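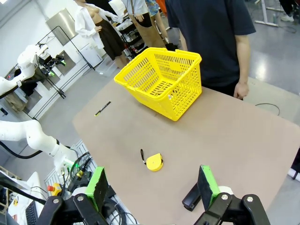

Talk notes, planner session, 9 May 2023

OK, slow start. Say hi, say what team I'm on, skip the bio. Ask how many people in the room have written a behavior tree they were later ashamed of. Wait for the laugh, put my own hand up.

The talk is about the boring middle of the stack. Perception gives you a list of things on a table, the controller moves the joints, and in between sits a piece of code that has to decide what to do next. Ours is called Eno. It started as one Python file and I still have feelings about that file!

Slide 2. What Eno does. It takes an instruction like "put the tape measure in the basket," matches the words to tracked objects, picks an order, and hands out short motion goals. It never sends joint positions. Dotaletti does that (our controller, runs in its own process, please don't ask me how to pronounce it). The line between the two is a message with a target pose, a gripper width and a timeout. Three fields. We fought over adding a fourth for most of January and I'm glad we didn't.

Slide 3. Tracking. I love this part so I need to watch the clock. We run two views, wrist and fixed, and they disagree all the time. The wrist camera gets close and sees great texture, but its own fingers take up a chunk of the view. The fixed camera sees the whole layout, and then the arm swings in front of it. So every object carries two confidence numbers, one per view, and Eno is allowed to act on an object if either number is good and the two position estimates are within tolerance. If they're out of tolerance it backs the wrist off and looks again.

Tell the marker story here. A thin marker lying on a table is a terrible object. Its mask is a few pixels wide, the orientation flips end for end, and for a while our planner would rotate the wrist 180 degrees, reconsider, and rotate it back. The fix was to treat both orientations as the same grasp and take the one closer to where the wrist already is. Four lines of code. I was so annoyed.

Slide 4. The basket. People expect the basket to be easy because it's big and bright yellow, and for detection, sure. But it's full of holes. A depth point that lands in a slot comes back from whatever is behind the basket, so the early collision model was basically a cloud of confetti, and the arm was perfectly happy to plan straight through the side wall. Now we fit a closed box to the rim and the base and give it an open top. Handles get their own keep-out volume, with two states, up and folded. Mention that the state gets read once per plan, before the first motion, and that this is a shortcut I'd like to get rid of. 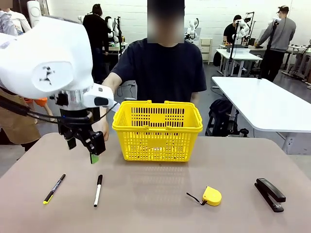

Slide 5. Numbers, quickly. We replayed 639 logged attempts through the old planner and the new one. Same perception logs, same start states, planning only. The old one produced a valid full plan on 346 of them and the new one on 426. Say clearly that a valid plan in replay is a long way from a finished task on hardware. Somebody will ask about the rest, and most of those are cases where an object never got confident enough in either view, so that's perception work and it's on the list.

Slide 6. Tooling. Slow down here, this is what folks can take home. Vemum is our log viewer. It lines up both camera streams with the planner's state on one timeline, and you can click any decision and see every option it rejected, with the cost next to it. Before Vemum I was grepping text logs with a stopwatch app open — not joking. A long session can hold up to 3000 planner decisions, so filtering matters more than pretty plots. The filter I use most is "changed its mind in under a second." Nearly every bug I've found this year was sitting in that filter.

If there's time: demo of the click-through. Use the recorded session, NOT live. Font size up before I start. Check the projector isn't eating the yellow.

Slide 7. What's next. People stand near the table while it runs, and right now the planner just treats a hand by the edge as a blob to stay clear of. That's fine for stopping, pretty bad for planning, because it throws out half the workspace when one hand is resting at the side. We want a softer cost that grows as you get closer, with the hard limit kept where it is in Dotaletti. The folks at Lyimo have been trying something similar on their setup and we're comparing notes.

Questions. Likely ones: why no learned planner (we have one branch, it's slower to debug, happy to chat), can I get Vemum (ask me after, the install script is embarrassing), how often do you replan (after every grasp and every release, plus whenever an object jumps).

Water before slide 5.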